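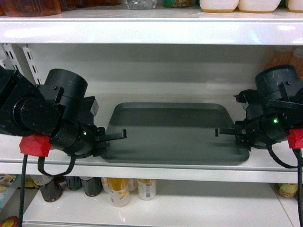
Sárközi Letters Project
Progress report to the Pranness Fund
May 2020

Dear Kathleen,

I know you said a page would do, but you also said to tell you how it's really going, and I can't do that in a page! So get yourself a coffee.

The short version first. Of the 434 letters in the Sárközi collection, 167 are now transcribed and checked. When I wrote the application I had us further along than that by spring, and I'd like to own up to it early so you aren't reading the rest of this waiting for the catch. The budget is fine, we've spent less than planned, and I'm asking you for one small change, which is near the end.

The reading room closed in March, as you know, and for a few days I mostly wandered around my kitchen feeling sorry for myself. Then the library at Gesska let me have the scans we already had on a drive, and I've been working from those at home ever since. It suits the letters better than I expected. On a screen I can blow up a bad word until it fills the whole window, and old Mr. Sárközi has a lot of bad words (badly written, I mean, he was very polite). His lowercase n, u and v are all the same two strokes. I lost most of a morning to a man I'd been calling "Nenu" before I worked out he was writing "Menü" and was complaining about what they served on the boat.

What's gone well is the family side. You may remember that the application called these business letters, since that's how they were cataloged: a seed merchant writing home to his brother about prices. The early ones are like that. Onions, poppy seed, freight charges, more onions. But from the fourth folder on he starts writing to his sister as well, and those letters are wonderful. He tells her about the landlady, about learning to ice skate at forty, about a quarrel over a church bell that goes on for nine letters and never gets settled as far as I can tell. He asks every single time about a pear tree. She must have written back about it, but we only have his half, so I don't know how the pear tree did.

Marjorie Horrocks has been checking my transcriptions, and I want to put in writing how good she is at it. She grew up hearing the dialect and catches things I'd never get from a dictionary. I had him buying a "small bride" in one letter. It was a bridle. We do our checking over the phone now, with both of us looking at the same scan, and it's slower than sitting side by side but we argue less, probably because neither one can grab the pencil.
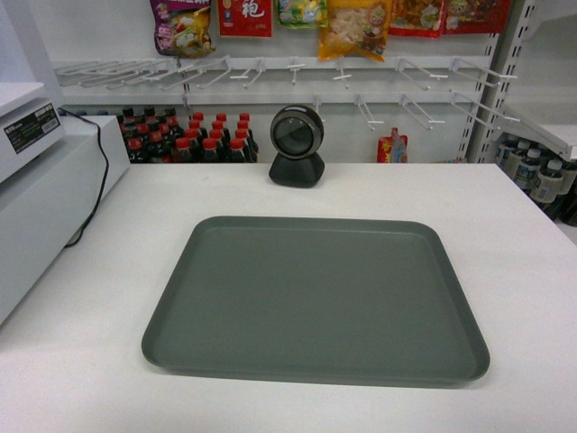
Now for the parts that haven't gone so well. The collection came to us in 11 folders, and the last 3 haven't been scanned at all. They were next in line when everything shut, and they're sitting safe in the strongroom at Gesska where I can't get at them. I've asked whether a member of staff could scan even one folder during a building check, and the answer was a kind but firm no, which I understand. So there's a hard stop coming. At our present speed Marjorie and I will run out of scanned letters sometime in the fall, and if the doors are still shut by then I'll switch over to writing the introduction and the notes.

The other trouble is dates. He only dated letters when he was in the mood, and whoever foldered them after him put the undated ones wherever they fit. I've been re-sorting as I go, using the price of onions, believe it or not. He grumbles about it so regularly that you can line up an undated letter with a dated one pretty well. I've kept the library's original numbers on everything and put my own order in a separate column, so anybody who thinks my onion method is nonsense can ignore it.

The Tesitz trip is off, of course. I'd planned to go through the parish registers there and find out who half these cousins are. The parish office has been answering email very patiently and has already cleared up two Annas I'd been treating as one person (a relief, as she was having a very busy year). I think I can get most of what I need that way, though I'd still love to see the street he keeps describing.

Which brings me to what I'm asking for. There's a travel line in the budget that I can't use. Could I move it over to pay Marjorie for more hours? She's been doing well over what she signed up for, she hasn't said one word about it, and it's been bothering me. I've put the revised figures on the second sheet. The total doesn't change.

For the next few months the plan is to keep going straight through the sister's letters, finish the name list, and get a sample of ten letters translated so that you and the other readers have something to look at in English. I'm going to include the church bell quarrel no matter what anyone says. If you'd like the sample earlier, even rough, just tell me and I'll send you the ones I've got.

Call if anything in the numbers looks odd. Mornings are best, Marjorie and I are usually on the phone after lunch.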